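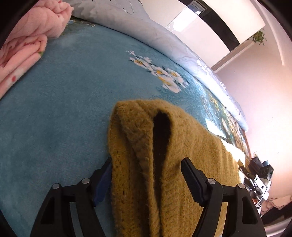 Morport, 04/06/2019. Cavon incorpora en su planta de clasificación textil de Morport el sistema Wiriya, que automatiza el doblado de prendas de punto. La fase previa de registro de agarres con pinza manual de dos dedos ha reunido 155 horas de trabajo.

La instalación consta de 3 células y atenderá casi la mitad del turno de mañana. Los 16 operarios de la línea mantienen su puesto y pasan a tareas de inspección, ajuste de pinzas y corrección de agarres fallidos. La formación dura 2 semanas.

«El punto grueso se deforma al levantarlo y exige supervisión humana», señala Juniper Schumacher, responsable de operaciones.

La segunda fase comenzará en noviembre.

Contacto de prensa: Trefor Kneath, Cavon.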